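Notes from the open day at the Gaber hostel, Rikdale

The Gaber opened its doors for a morning in January, before the new term's residents moved in. I went along with Fadwa Fawzy, who was choosing between this place and one in Brikton for her daughter. The bus from the station took about 51 minutes and stops right outside.

Moataz Tawfik, the house manager, met us at the front desk and took us up in small groups. The hostel has 65 beds over four floors, mostly in double rooms. The stairs are steep and the landings narrow, so large suitcases are a problem - the lift only goes as far as the second floor.

We saw 2 bedrooms and the laundry. The bedrooms get good light in the morning and the beds are a decent size. Residents bring their own sheets and blankets. One room was set out with somebody's small belongings, and Fadwa spent a while in there working out what would fit where.
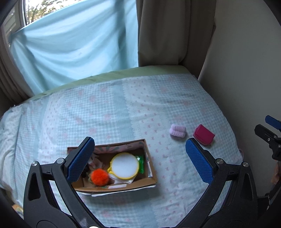
Box of small things on one of the beds, with a lilac bundle and a magenta pouch beside it.

Storage is the weak point. Each person gets a narrow closet and one drawer, and anything else has to go in boxes. Moataz said most people bring too much and send half of it home after the first month.

The laundry is in the basement, run by Protorer, and takes tokens from the desk. The deposit is 200, paid when you collect the key. Tea was served in the dining room until noon. Fadwa took a form with her and we caught the 12:40 bus back.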